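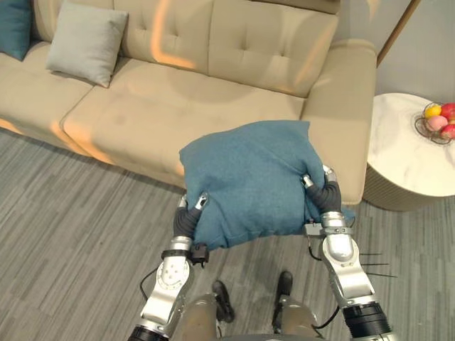 3.2 Where people listen, and what they play

I came into this part of the study thinking mostly about records and hardly at all about rooms. My plan was to look at how owners of secondhand turntables look after their styluses, full stop. But the answers kept drifting toward furniture, so I gave in and added a block of questions on the listening spot. The sofa won by a mile. People told me about the seat they always take, the lamp they leave off, the afternoon sun coming in sideways. A long beige sofa with a buttoned back and a couple of throw pillows, orange light lying across the cushions (Figure 2), is pretty much the room they were talking about, and it's the one I had in mind when I wrote the follow-up questions. I also learned that a soft, padded seat makes people less willing to get up and lift the tonearm at the end of a side, which matters a lot for what comes next.

Figure 2. A sofa in warm, slanting light, of the kind many respondents named as their usual listening spot.

The survey went out through the Lullora swap list and the notice board at the Boateng repair counter in Flollbridge. I got 300 usable replies. Of those, 243 people said they owned at least one turntable that was older than they were (my favorite question, and I'd ask it again!). The rest had newer decks, and I kept them in for comparison. I asked everybody to keep a play log through December, with one line per side: what they played, when they started it, and when they lifted the needle. The logs came back in every shape you can think of. A few were spreadsheets, plenty were notebook pages, and one came on the backs of record store receipts, which took me a whole evening to type in.

All together the logs gave me 2148 sides. That's less than I'd hoped for, but it was enough to see the pattern I was after. In the logs, a side started before supper usually got lifted within a minute or two of the music ending. A side started after nine at night was a different story, and the needle was often left riding in the run-out groove for a good long while. Some owners wrote "fell asleep" in the margin. Others left the end time blank, and I've treated those as missing instead of guessing.

Does that extra riding hurt anything? I wanted to know that myself, so I asked people to mail me their worn styluses when they swapped them out. I got 47 that were packed well enough to look at. I cleaned each one with a dry brush, put it under the bench microscope, and scored the tip on the Gernel scale, which runs from zero (looks new) to five (please stop playing your records with this). I scored every tip twice, two weeks apart, with the labels covered. My two sets of scores mostly agreed, and where they didn't I went back and looked a third time and kept the middle score.

The late-night listeners did have higher scores, but I want to be careful here. They also played more records, period. Once I lined people up by how many sides they'd logged, the gap got a lot smaller, and in the lightest-use group I couldn't find it at all. So I'd say the run-out habit might add a little wear, and the plain number of plays adds a lot more. Dust seemed to matter too, though I only have people's word for how often they brushed their records, and I suspect some of us (me included) give ourselves credit for brushing we meant to do.

Tracking force gave me more trouble than anything else. I'd asked people to write down their setting, and I hadn't thought about how many would copy the number off the dial without checking the balance first. On the older decks especially, the dial doesn't mean much until the arm has been floated level. I went back to everyone who'd sent a stylus and walked them through it by phone, and quite a few found they'd been running heavy for years. Because those corrections only cover the people who mailed something in, I've left tracking force out of the comparison in this section and put the corrected readings in the appendix.

Section 3.3 goes back to the decks themselves and looks at which ones had an automatic arm return, and whether their owners still had it hooked up.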